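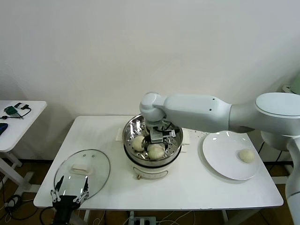 Kidbridge Family Meals Team

Kidbridge opens winter breakfast program at two sites in December

November 12, 2022 - Kidbridge will start a weekday breakfast program for school-age children in December, serving a hot meal before the first bell at the Astell Street center and at Ogundipe Hall. The program will run through the end of the school year and is free to every family enrolled in Kidbridge before-school care.

Enrollment for the first term is open now. There are 71 places across the two sites, and families who already use before-school care do not need to apply again. Their children will be added to the breakfast list unless a parent or guardian asks for them to be left off.

Until now, Kidbridge has put out cereal, milk and fruit for children who arrive early. Parents told staff in the spring survey that many children were leaving home too early to eat much and were hungry again by midmorning. Teachers at the schools the centers serve said the same thing. The new menu is meant to hold children until lunch.

"We asked families what their kids will eat at seven in the morning, and we got a lot of different answers," said Hanan Majali, who manages family meals at Kidbridge. "Some wanted eggs, some wanted rice porridge, and a good many said steamed buns. We tried to build a menu out of what people already make at home."

The menu repeats every 14 school days. Hot items include oatmeal, scrambled eggs, rice porridge, baked beans on toast and steamed buns, both plain and filled. Each breakfast comes with fruit and a choice of milk, soy milk or water. Cereal will stay on the counter for children who want it. No pork or nuts will be used at either site, and a vegetarian choice will be offered every morning.

Steaming will be used for several of the items. The kitchen at Ogundipe Hall is small and has no full range, and countertop steamers can be run there without changes to the ventilation. The Astell Street kitchen is larger and will prepare the egg dishes and oatmeal for both sites, with food carried over in insulated boxes.

Breakfast will be served from 7:00 a.m. to 7:50 a.m. Children who arrive after 7:50 will be given something they can take with them, such as a banana or a plain bun. Staff will walk children to school at the usual times, and the pickup and drop-off doors are not changing.

Parents of children with food allergies or medical diets should fill out the meal form, even if Kidbridge already has an allergy note on file from another program. The form asks for more detail than the general enrollment packet, including how a reaction should be handled and whether the child can sit at a table where the food is being eaten. Forms should be returned at least five school days before the child's first breakfast.

Vodadar, the food wholesaler, will supply dry goods, frozen items and fruit under a contract that runs to the end of the school year. Deliveries will be made to Astell Street in the afternoon, after the toddler group has gone home, so that the side entrance is clear at drop-off.

Kidbridge is also hiring for the program. Two part-time breakfast assistants are needed, one at each site, for shifts from 6:15 a.m. to 8:45 a.m. on school days. Applicants should be at least 18 and must pass a background check. A food handler card is helpful but can be earned after hiring, and Kidbridge will pay the fee. Spanish or Arabic is welcome at both sites.

"The early shift is not for everyone, but it suits people who have classes or another job later in the day," Majali said. "We have had staff stay in morning roles for years - they like being done before nine."

Families can see the kitchens and try items from the menu at an open breakfast at each center during the week before the program starts. Children are welcome. Times will be posted at the front desks and sent home in the weekly folder.

The program will not run on school holidays or teacher workdays. On snow delay days, breakfast will start when the center opens and will be served for 50 minutes. If school is canceled, there will be no breakfast.

About Kidbridge

Kidbridge provides before-school care, after-school care and toddler groups for working families. Its centers are open to all families in the district, and fees are set by household income.

For meal forms, job applications or interview requests, contact Hanan Majali, Family Meals Team, through the front desk at the Astell Street center.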